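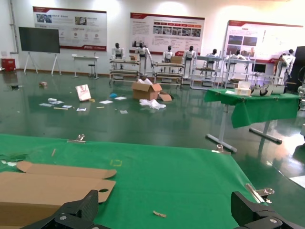

The bench rules we follow at Drirstead were revised on 1/31/21, and I have been asked to set them out for colleagues. The first concerns the cloth. It must be clipped along the far edge, as on the green table, and the position mark taped before a trial is recorded.

Cables are to be packed one bundle to a box. The lid is opened fully before either arm moves.
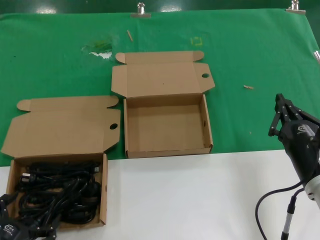

Rule 2 was drafted by Lucimara Amaral and limits each session to 70 trials, after which the operator rests. Meinrad Leitner had proposed 100. Failed trials are kept and labelled as failed.

1. Check the clips.
2. Check the tape mark.
3. Note the operator's name in the log. 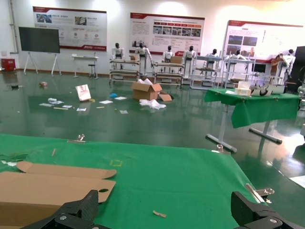 Comments on the rules

Please send these to Kylie Ngata before the November review.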